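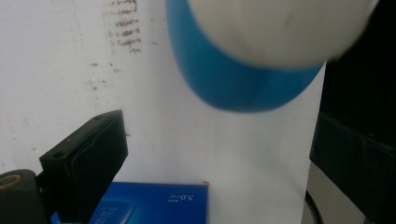
Siraneo Table Cover, 180 x 200 cm
Item number 2554
Maker: Prinard, Amville

The Siraneo is a cotton table cover for daily use at home, in a small café or in a craft room. The cloth is heavy enough to lie flat by itself, also at the corners, and it becomes softer after the first few washes.

All four sides have a double hem. The corners are folded and sewn by machine, so there is no loose thread inside. Clips are not included – you can order them under item number 407.

Size: 180 x 200 cm before washing
Material: 100% cotton
Colours: sand, dark green, brick
Washing: 40 degrees, with similar colours
Ironing: medium, on the back side
Drying: on a line, please do not use the dryer

The cloth can shrink a little in the first wash. If your table is long, please measure it first and add the length that you want to hang down on each side. For round tables we recommend the Kioko cover, from the same cotton.

Brick is sold out at the moment and will come back in August. The other two colours are in stock and leave our store within three working days.

Unwashed covers can be returned within 30 days. Please keep the paper band, we need it for the exchange – a cover without the band can only be repaired, and this we do gladly.

Page updated February 2021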